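The Arm That Stops to Think

The first thing Syafiqah Halim does when I sit down next to her is hand me a space bar. Well, a whole keyboard, but she taps the space bar and says, "That one freezes the world. You'll want it."

It's a Wednesday, a little before lunch, and I've come to Prestden to find out why it takes a room full of smart people so long to teach a robot arm to fetch a part. I'd pictured sparks, maybe a safety cage. What I get is a desk, two monitors, a bowl of clementines and a simulator called Urnano, which the team built for itself and complains about constantly, the way you complain about a family car.

Prestden writes planning software. If you've never had to think about planning (I hadn't!), it's the layer between "I know where the thing is" and "I'm moving my joints." Perception tells the arm what's out there. Control keeps the motors doing what they were told. Planning sits in the middle and works out a path that gets the gripper from A to B without clobbering anything on the way. Their planner is called Sinaga, and it's been through 13 versions, counting two that Halim would prefer not to count.

She starts a run for me. The arm sets off, slows, and then just sort of hangs there over the work area.

"Is it broken?" I ask.

"It's thinking," she says. "Give it a second. Okay, give it a couple more."

I had assumed that a computer would find this part easy. You and I reach across a crowded kitchen counter for the salt and never once consider our elbows. Sinaga has to consider the elbow, and the wrist, and the fat part of the gripper behind the fingers, and it has to consider them at every point along the way. The tip of the gripper might have loads of room while the housing behind it is about to plow into a fixture. Halim says most of the collisions she sees in testing are like that. The fingers are fine. Something farther up the arm gets the bill.

So the planner guesses. It throws out a bunch of possible arm poses, tosses any that would hit something, and tries to string the survivors together into a route. Then it goes back over the route and shaves off the silly bits, because a first draft from one of these things can look like a person trying to find a light switch in a hotel room. I watched one early draft swing all the way out and back to travel what looked to me like a few inches. Halim laughed and let it finish.

The shaving is where she's spent most of her year. Shave too little and the arm wanders. Shave too much and you get a lovely short path that skims past the hardware so closely that a tiny error in the map turns into a crunch. There's a setting for how much breathing room the arm should keep, and when she took over the project it was a single number for everything. Now it changes along the route: generous out in the open, tight near the target, where you've got no choice but to get close.

"It sounds so obvious when I say it out loud," she told me. "It took us 4 months."

A lot of that time went into tooling, a word I'd never heard said with so much feeling. For ages, when a plan failed, Sinaga just reported that it had failed. No reason, no location, nothing. You'd get one line of text and a bad mood. So the team stopped adding features and wrote a replay viewer called Gondex, which lets you drag a slider back through a run and see which pose got thrown out and what it would have bumped into. She showed me a failure from the week before, a case where the planner had rejected every single approach to a holder. Scrubbing back, you could find the culprit: the collision model of the holder was fatter than the drawn one, so the arm was politely refusing to enter space that looked wide open on the screen.

I got a little hooked on that slider. Halim went to refill her coffee and came back to find me rewinding the same reach over and over, trying to catch the moment it changed its mind.

The camera view was harder on my brain. Urnano lets you ride along behind the gripper, and from back there the work area tips sideways and the gripper's own body blocks a great chunk of what's in front of it. I kept wanting to lean to one side and look around it. I did lean, once, in my chair. Halim pretended not to see.

She told me new hires hate that view too, and that she makes them spend time in it anyway. If a perception routine is going to work from a camera behind the hand, somebody should know how little it gets to look at during the last stretch of a reach. Shadows are another headache. The arm throws one over its own workspace, and it moves when the arm moves, so a routine that was happily picking out dots on a panel can suddenly be staring at a darker patch with different edges. They render the shadows on purpose. Turning them off makes the numbers nicer, and she's banned it.

I asked whether all this careful work in a made-up room carries over to a real one. She made a face. Some of it does. The planner mostly doesn't care whether its obstacles are real, as long as the map is right, and getting the map right is the expensive bit. Contact is worse. Things in simulation slide and stick a bit too neatly, and she doesn't trust any result that depends on two objects rubbing together until somebody has tried it with metal.

After lunch she queued up a batch of 12 reaches with the new clearance setting, and we ate clementines and watched them go by. Most were so smooth that I'd stopped paying attention by the time they finished. One dithered. She hit the space bar, wrote something on a sticky note, and hit it again.

The last I saw, she was peeling another clementine with one hand and dragging the Gondex slider with the other, going back for the one that dithered.
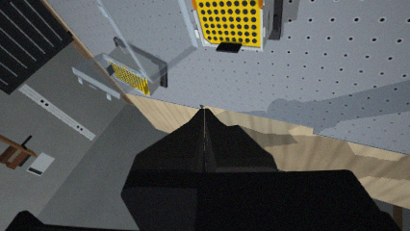
The view from behind the gripper in simulation, with the yellow perforated plates in their holders and the arm's shadow across the pegboard.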